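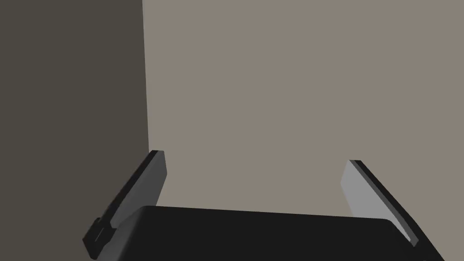

Titmont robotics club moves season into simulator

April 2020 - With the shop locked and the kit still in its cabinets, the Titmont High robotics club is finishing its season on screen. Members log in from home, load the same two-finger gripper and write the code that opens and closes it. Practice is by video call, 7 p.m., most weeknights.

Club adviser Solange Lapointe set up the first version over a weekend. "Bare walls, one gripper, nothing to pick up. I wanted them to get the fingers right first," she said. Blocks come next, then the sorting task the club had been building for since December.

The Dorden Cup, where Titmont was due to face Morsy and five other schools, will be run remotely. Teams send in there code and judges run it 100 times with the parts in different spots. Most clean picks wins. Ties go to the faster program.

Not everyone is set up yet. Two students are sharing a laptop with siblings, and older machines struggle with the rendering - Lapointe suggests turning shadows off. The club has a few loaners left, email her thru the school office.

Code is due to the judges by noon on the last day of the month. No late entries. Results will be posted on the club page.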